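Home | News | Events | Back issues | Contact

Print this page
E-mail this to a friend

Do we need a standing desk rebate?

The Brakside Business Association wants its members to buy sit-stand desks, and it's prepared to put $258 toward each one. The offer opens in July and is capped at 78 desks. I've read the flyer twice and I'm still waiting to be persuaded.

The claim is that staff who stand for part of the day are happier, take fewer sick days and get more done. Lucyna Kurek, who wrote the flyer, told me the figures came from the supplier. That would be Ledside, the same firm whose logo is on the back page. When I asked whether anyone had checked them, she said members were welcome to do so themselves.

So I rang a few who already have the desks. Hagos Birhane bought six for his bookkeeping office last winter. Two of his staff stand in the mornings. The others raised theirs once, had a look around and put them back down. He doesn't regret the money, but he wouldn't call it a health program either.

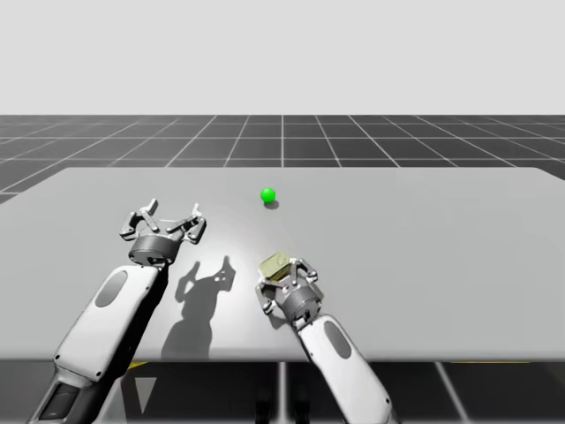

A computer-rendered work surface in light grey.

Mansa Nartey was kinder about it. Her back is better, she says, though she also changed her chair and took up swimming in the same month, and she was fair enough to mention both. Saturnino Lozano at Chmielewska Print has had benches at standing height for years and offers his people stools, which they use whenever they can get one.

Then there's the price. A Ledside desk is $500 before the rebate, delivery extra, and the rebate only applies to that one model. Nikola Malinowski found a plain frame from Zolus that takes your existing top, but it doesn't qualify. I asked why. The answer was "program simplicity".

Nothing stops a member from trying a desk first, or from spending the money on decent chairs and a proper lunch break. If the association has evidence that didn't come from the seller, I'd be glad to print it in the next issue. Applications are at the front counter until 4 pm daily. Read the bit about returns before you sign, as the freight back is yours.

Print this page | E-mail this to a friend

Previous item | Next item | Back to top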